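Reusable bags and baskets: what changes in June

The Ditley Shoppers' Circle newsletter, May 6, 2023

The Arkden Street market will stop handing out thin plastic bags at the start of June. The decision was made by the stallholders at their spring meeting, and it applies to fruit and vegetables, bread, eggs and dry goods. Fish and meat stalls may keep using bags for now.

Last year the market bought 708 boxes of bags. Lahcen El-Sayed, who does the ordering, says the price per box has gone up twice and the stalls would like to spend the money on new awnings.

Shoppers can bring any clean bag or container. Stalls with scales will weigh it first and take that off the total, so please hand it over before it is filled. If you forget to bring one, paper bags will be on sale at the Zerouali spice stall and at the north gate for 9 cents each. String bags cost more and are only sold at the gate.

A few people have asked about baskets. They are fine, including the ones you already have at home. Chiamaka Akpan has used the same one for her weekly shopping for years and prefers it to a bag for tomatoes and soft fruit. Rinse it now and then under the tap, as soil from potatoes and leeks collects in the corners. Anyone who comes by bus may find a bag easier.

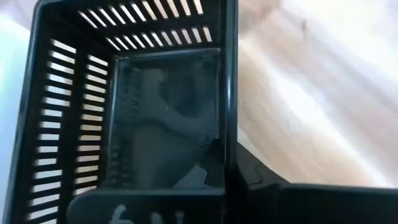

A black plastic basket with slotted sides.

The gate will also lend out baskets on market mornings. Leave a small deposit and collect it when you return the basket before closing. Essam Radwan is keeping the list and still needs two people to help at the gate in June. Call the office on extension 259 or leave your name with Lingyun Qin at the tea counter.

Parking and opening hours stay the same.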